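Every day, trucks, trains and ships carry things people need. Before a heavy load can travel, someone has to check that it is safe to move. Some rules cover what is inside the boxes. Other rules cover how much a truck may weigh and how long a driver may work.

## Why does weight matter?

A heavy truck needs more room to stop than a light one. It also presses harder on roads and bridges. That is why some bridges have a sign showing the most weight they can hold.

Trucks are checked at a weigh station. The driver rolls slowly onto a big scale set into the road. An officer reads the number and compares it with the limit. If the truck is too heavy, some of the load has to come off before it can go on.

At the Troleria weigh station, officers checked 2,419 trucks last year. Of those, 26 were too heavy. One was more than 3,000 pounds over the limit.
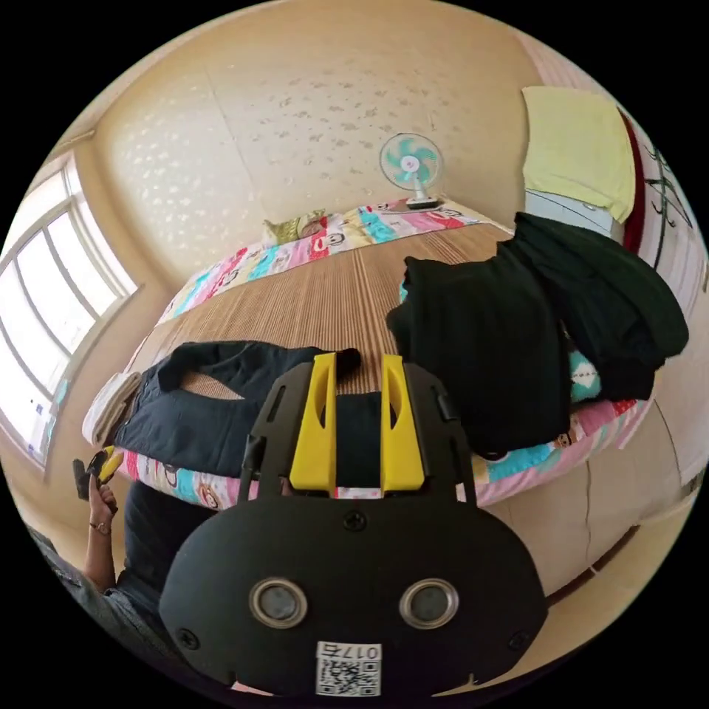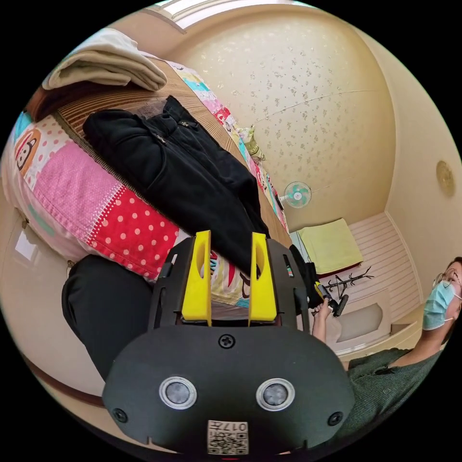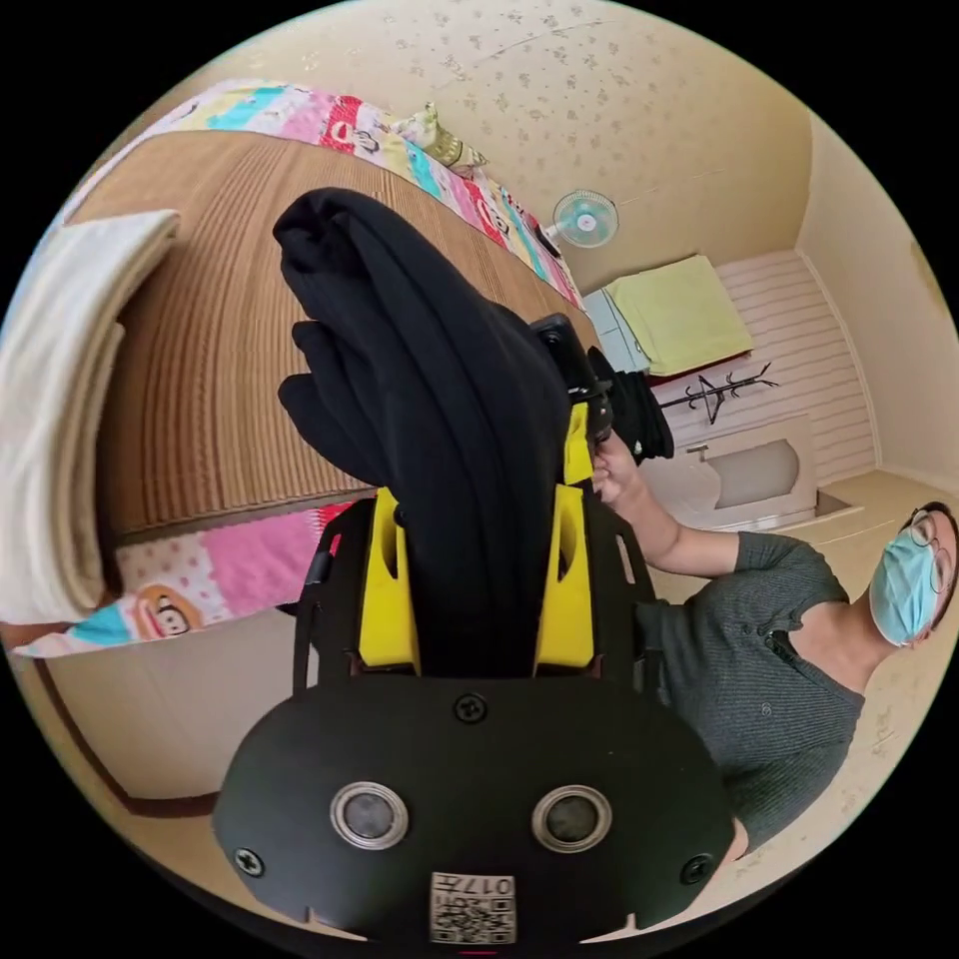
**Troleria Road Safety Office — Schools and Families Team**

## Why do drivers have to rest?

A tired driver is slow to notice things. Rules say how many hours a driver may be at the wheel before taking a break. Many trucks have a small device that keeps track of the time — it starts when the truck starts moving.

Wiroj Boonyarit drives from Troleria to Ploltley, a trip of 190 miles. He stops at a rest area on the way, eats his lunch and walks around the parking lot.

## Words to know

**Load:** the things a truck is carrying.

**Limit:** the most that is allowed.

**Inspector:** a person who checks that rules are being followed.

**Axle:** the bar that joins a pair of wheels. Big trucks have several, and each one can be weighed.

Written by Mayuree Sriwong. Teachers can ask the office for a printed copy.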